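Re: [bovirley-suppers] Pasta night, how much to buy?

Mawar Teoh wrote:

> Are we doing spaghetti again in January? Last time I ran short and had to send Emil out at 9. How much do you cook per table?

Hi Mawar,

Yes please, spaghetti again! I loved last time, even with the late dash to the store. I'd go with four packs per table and salt the water more than feels right - it makes such a difference.
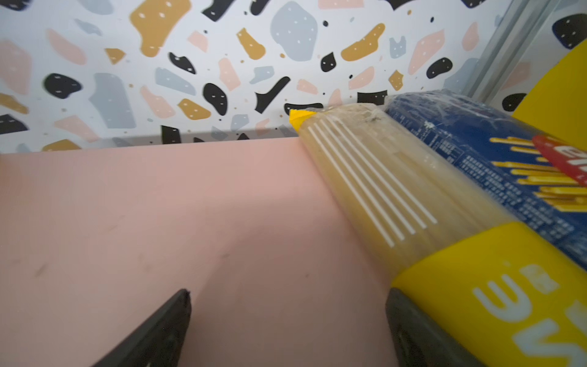
For the sauce, I want to try Liesl's slow onion one. You cook the onions down for over an hour with butter and a splash of vinegar, and the smell is wonderful. Save a mug of the pasta water before you drain!

Can you bring your big pot? Mine is still at Aurelia's.

Valentin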